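Polton 二指グリッパ 製品情報・安全に関するお知らせ
更新日:2025年12月31日

製品概要
Poltonは、食器の配膳と片付けを対象とした手首取付型の電動二指グリッパです。指は黒色のつや消し仕上げで、先端に向かって細くなる形状を採用しています。制御はPudard製コントローラを介して行い、設定値は本体の不揮発メモリに保存されます。

対象ファームウェアと事象
6月以降に出荷した個体のうち、ファームウェア版数11を搭載したものについて、把持中に保持力が設定値を下回る事象を確認しました。非常停止から復帰した直後、力制御ループが前回の目標値を読み込まず、既定値で再開することが原因です。陶器など表面の滑りやすい対象物では落下のおそれがあります。

再現評価は、マグ、皿、金属製の食器を並べたカウンター上で実施しています。

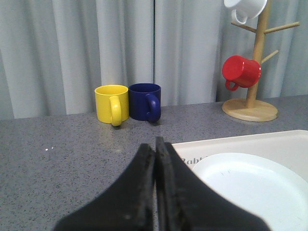

評価用カウンター(手首カメラ視点)。奥にマグとマグツリー、右手前にトレイと皿。

発生条件
次の条件がすべて重なった場合に発生します。
・非常停止の解除後、原点復帰を行わずに自動運転を再開した
・把持力の設定が既定値より高い
・コントローラとの通信周期を初期設定から変更している
通信周期の初期設定は100ミリ秒です。原点復帰を行った場合、事象は再現していません。

トレイ上の作業では、皿と細い金属製食器とで必要な把持力が異なります。フォーク、箸、スプーンのように幅の狭い対象物を含む工程では、対象物ごとに把持力を登録し、共通値での運用は避けてください。

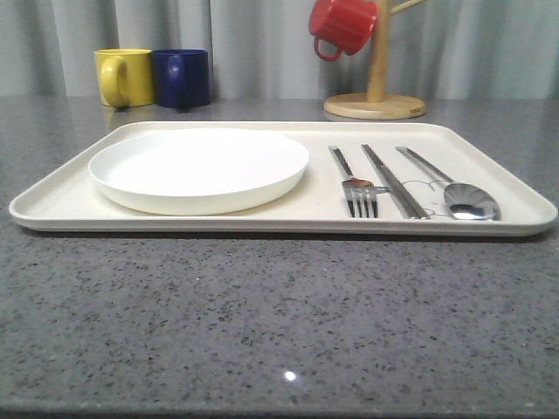
暫定処置
1. 非常停止を解除する前に、指の間に対象物が残っていないことを確認する。残っている場合は電源を遮断し、手動解放ねじで指を開く。
2. 解除後、必ず原点復帰を実行する。
3. 把持力の表示値と登録値を照合する。一致しない場合は自動運転に移行しない。
4. 運転中は可動範囲に手を入れない。落下した食器の回収も停止後に行う。

破片が発生した場合は、指の付け根と開閉機構の隙間を点検してください。陶器片を噛み込んだまま開閉を続けると、駆動ねじの摩耗が早まります。
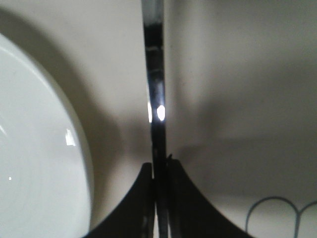 Poltonの力検出は駆動側のモータ電流から推定する方式で、指先に独立したセンサを持ちません。このため、版数11では保持力の低下がアラームとして出力されず、表示値にのみ現れます。外観による監視にも限界があります。光沢のある白い皿では釉薬面に照明の反射が生じ、手首カメラの画像処理が縁の位置を誤る場合があります。把持状態の判定を画像だけに依存させないでください。

恒久対策
修正版ファームウェアでは、復帰時に保存済みの目標値を再読込し、照合が完了するまで開閉指令を受け付けません。更新の所要時間は約600秒です。更新中は電源を切らないでください。更新後は次の項目を確認します。
・版数表示が12であること
・原点復帰を省略した場合に運転が拒否されること
・開閉試験を2000回実施し、把持力偏差の警告が記録されないこと
開閉試験は、指先をカウンター面や周囲の食器に接触させない位置で行ってください。 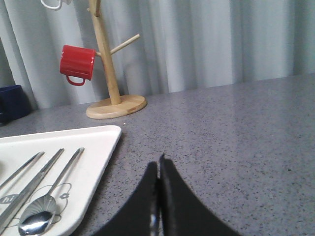

Ningsih Hidayatからは、更新後に対象物ごとの把持力登録が消えるのではないかとの問い合わせが寄せられています。登録値は更新前後で保持されますが、Asamoah形式で書き出した設定ファイルを読み戻すと、版数11の既定値で上書きされます。旧版で作成したファイルは使用せず、更新後に改めて書き出してください。

お問い合わせ
修正版の入手および点検の依頼は、Grernness技術窓口、担当Rasmus Metsまで。ご連絡の際は本体の製造番号、ファームウェア版数、非常停止の履歴をお知らせください。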